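Diltarico Portion Bench: two-arm weighing rig with training data

Home / Research equipment / Manipulation benches

We stock the Diltarico bench and we have used one for long enough to have doubts about parts of the sales sheet. Read this before you order.

The bench is sold as a test of scooping to a target weight. Two small arms share a rail, each with a wrist camera. A kitchen scale stands on the table with a bowl on top, and the policy has to spoon dry goods into the bowl until the target comes up. 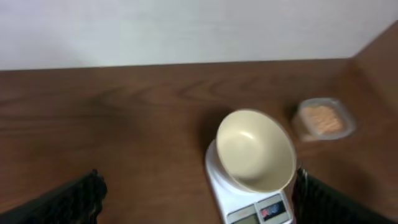
Bowl on the scale, seen from a wrist camera.

The method comes from the Baltby group. It trains on 380 demonstrations and predicts the next scoop from camera input alone, with no feed from the scale. Diltarico says the finished policy lands within 2 grams of the target. We'd like to know how often. The sheet gives a best figure and no spread, and a best figure is easy to get if you run long enough.

The Pärn extension adds 936 trials with containers moved and swapped. That is a better set, and it is the one we would pay for. It still uses one scale model throughout, so treat any claim about "any kitchen scale" as untested.

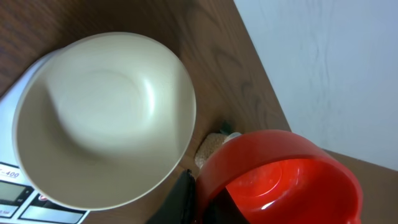
Wrist view with the bowl and a red-orange container.

Reading the display is the weak point. The policy is supposed to pick the digits out of the wrist image, and at a steep angle or with glare on the LCD there isn't much to pick out. The Baltby report skips over this in one sentence.
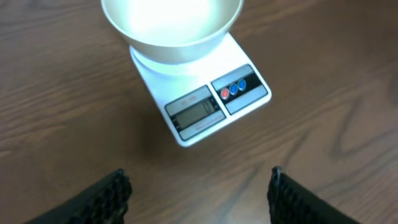
If your work depends on a trusted weight, log the scale separately and compare afterward. We did that over 14 sessions in May and found the logged values far more useful than the success rate the software prints, which counts a run as good once the arm stops moving.

Supplied: two arms, rail, wrist cameras, both datasets on disk. Scale, bowl and beans are up to you. The Dravby mounting plate is sold separately and fits this rail only.

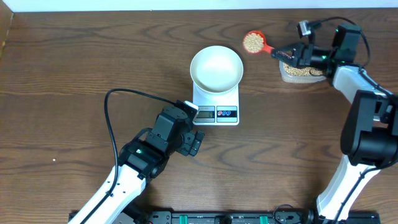
Can I train on my own demonstrations and skip the supplied ones?
You can, and the file format is documented. Expect to redo the camera calibration first, and don't compare your numbers with the published ones unless you also match the stopping rule.

Lead time on request. Returns accepted on unopened arms only.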